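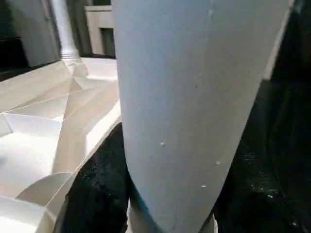
Folded lampshade, big faceted one, losing its creases

Posted in: Paper, Card and Other Regrettable Hobbies

creasemonkey_ohio
I have spent most of November folding a lampshade out of white card and I would like some sympathy, or failing that, advice. It's the Flollell pattern, the one with all the triangles and trapezoids that looks like a glacier had an argument with a geometry teacher. 482 creases. I know the number because the pattern prints it on the cover, like a threat.

The ridges looked great the night I finished. Two weeks on, the long diagonals are going soft and the whole thing is relaxing into more of a pudding. Do I glue it, spray it, or tell visitors it's a pudding?

tabletop_gus
What weight card? If you used the stuff the pattern recommends, that's your problem. I built the same shade last year and it slumped in a month. Second one I made in heavier card from Hellimport and it's still standing, although my thumbs aren't.

creasemonkey_ohio
The recommended stuff. I am a person who follows instructions, which has worked out badly in several areas of my life.

mrs_valleyfold
Please don't spray it. I sprayed one with clear varnish and it turned the color of an old tooth. Bone folder, metal ruler, go back over every ridge. It takes an evening. Put on a long movie you don't care about.

tabletop_gus
An evening? For 482 creases? You must own better movies than I do.

mrs_valleyfold
You only redo the mountains. The valleys look after themselves.

pulp_friction
They do not look after themselves. Valleys are where it starts. Your mountain goes soft because the valley next to it has opened up, and then you burnish the mountain and wonder why it's back to mush by breakfast. Fold the valleys past flat, hold, let go. Then do the mountains.

mrs_valleyfold
I've been doing this a long time and I've never once overfolded a valley.

pulp_friction
And your tooth-colored lamp, how is that doing?

mrs_valleyfold
It's in the garage, thank you for asking.

creasemonkey_ohio
Glad I could bring everyone together. Side question: what do you all work on? I've been using the dining table and the white card picks up every crumb of toast we've ever eaten.

lintpicker
Black felt. Get the thick kind and tape it down at the corners. White card on black felt is the only way I can see what my edges are doing. You'll spot a wobbly one from across the room and then you'll have to live with knowing about it.

tabletop_gus
Felt is terrible for scoring. Too squashy. You press down and the line wanders off to see its relatives. Cutting mat for scoring, always.

lintpicker
Score on the mat, fold on the felt. I didn't think I'd have to spell out that there are two stages.

tabletop_gus
Some of us have room for one surface.

pulp_friction
Felt also sheds. I pulled a black hair of fluff out of a finished ridge with tweezers and took some of the ridge with it.

lintpicker
Wash it before you use it. Or buy the Kröger one, which sheds less and costs more, in that proportion.

mrs_valleyfold
Back to the lampshade, if I may. Does it have the curved fins? The later version of the pattern added them around the bottom.

creasemonkey_ohio
It does. The fins are the only bit that still looks sharp, oddly. All those crisp little flat planes are giving up and the curvy part is standing there like a yacht.

pulp_friction
Not odd. A curved crease holds itself in tension. Straight ones just lie there hoping.

tabletop_gus
Also, what bulb have you got in it? Mine went saggy faster on the side nearest the bulb. I swapped to a cool little LED and the second shade has behaved.

creasemonkey_ohio
An old Fura floor lamp base with whatever bulb was in it when I got it. It does get pretty warm. I see where this is going.

mrs_valleyfold
Take that bulb out tonight, please. Never mind the ridges, it's a paper shade.

tabletop_gus
First thing in this thread we've all agreed on. Somebody write down the time.

creasemonkey_ohio
Bulb is out. I'm sitting in the dark and typing this by the light of the monitor. Update to follow once I've done the valleys, then the mountains, in that order, sorry mrs_valleyfold.

mrs_valleyfold
You'll do the valleys and get bored. See you in 90 minutes.

creasemonkey_ohio
Update, 2 movies later. Valleys done, most of the mountains done. One side has gone very crisp and the other side still says pudding. I've turned the pudding to the wall. Ordering heavier card in the morning.

tabletop_gus
Mind your thumbs.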